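I met the party's former branch president at a bakery in Gruvbridge, and she'd already ordered for both of us, which tells you plenty about how she ran meetings. She quit the Wiro riding executive in August after 23 years, and her letter to head office is still doing the rounds.

"I didn't want a fuss," she said, laughing. "Well, maybe a bit of one!"
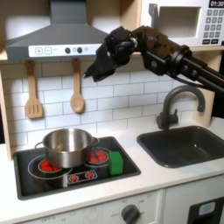
The trouble, as she tells it, began with the nomination in Rekar. Members expected a vote and got an email at supper time naming the candidate. "We had 2000 members on the books and they asked five people," she said. I wondered out loud if head office simply found local votes too messy, and she pounced on that. "They want to turn us up at election time and down again after, like the plus and minus buttons on a range hood. People aren't an appliance!" (I wrote that one down twice.)

She's still cross about the money too. Branches used to keep what they raised at barbecues and trivia nights, and now it goes to the centre first.

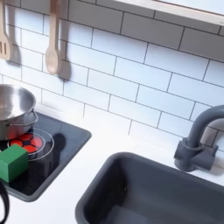 *White tile and wooden utensils over the counter.*

So would she run herself, maybe in Fogh, where the seat's been wobbly for ages? She went quiet for a moment and buttered her scone.

"Seven people have phoned me about it this month," she said. "I've told them all I'm thinking, and I am. My family would like me to think a bit slower."
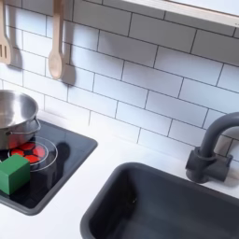
*A slotted spatula and a spoon hanging against the tiles.*

I asked what it would take to bring her back to the party, and she had the answer ready. An open nomination in every riding, with the rules mailed out beforehand and the count done in front of the members. She hasn't had a reply to her letter yet, but she's kept her membership paid up until spring.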